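Zodus drive station at our workshop – a review after one season

Rating: 4 out of 5

I work at Gamham, where we take in old office computers, test the hard drives and prepare the machines for resale. Since February we have on one bench the Zodus station, a robot arm with gripper and the Vovetti software which tells it what to do. I write this for other small workshops who are thinking about such a purchase. I have no connection with the seller.

What it does for us

Most of our computers are desktop towers with the drive in a blue plastic caddy. Before, one person sat the whole shift pulling caddies. You press, you pull, you put it aside, and by the afternoon your thumb hurts. In the last lot from Villanueva we had 461 towers, so you can imagine the thumb.

Now a person opens the case and looks after the cables, and the arm is for the drive. The cables stay with us because every model has them in a different place. I was a little disappointed about this at first, but I think it is a correct division.

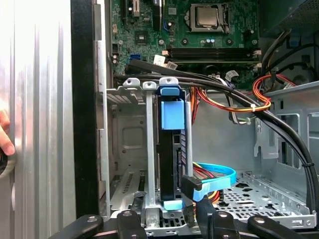

Setting up

We needed 5 working days until we trusted it. The manual is 126 pages long and the chapter about gripping force is the only one I have read twice. Too little force and the caddy slips, too much and the plastic complains. The software keeps a separate setting for each case model, and I advise you to write your own names for them, as the automatic names are only numbers.

Space is also a question. The arm wants more room beside the bench than the brochure made us believe, and we had to move one shelf.

How it handles the drives

With straight caddies it is very good. The fingers are slim enough to come near to the bay without touching the board, if the case stands in its marked position. When somebody puts the case a little turned, the arm stops and waits for help. I prefer this to a machine which is too brave.
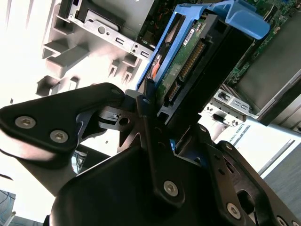

Gripper at the blue drive carrier, connector pins showing.

It is slower than an experienced colleague. I want to say this clearly, because the seller speaks only about speed. But it has the same speed at four in the afternoon as at eight in the morning, and this helps the planning.

What changed for the people

There were worries in the beginning, mine too. In our shop no place was lost, but the work became different. The colleagues who pulled drives now do more testing and more cable work, and two of them learned to teach positions to the arm. For one month we also had less talking at the bench, as everybody was watching the screen. This is better now – we turned the screen to the wall side and put a small signal lamp.

What I don't like is that the pace is now recorded. The software writes down every stop, and it is easy for a manager to read a stop as somebody's mistake. We agreed that the list is used only for maintenance. I recommend to agree on this before the first day.

Putting drives back in is the harder direction, and there I take away the missing point. The angle must be right from the start, and with worn caddies we still finish by hand.

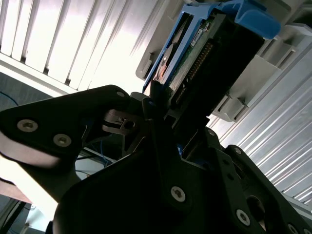
Renske writes: we have the same station for a year and the worn caddies were our trouble too. Sort them out before the shift and give them to a person, then the arm stops much less. About the stop list I agree completely, ours went to the office for the first months and the mood was bad.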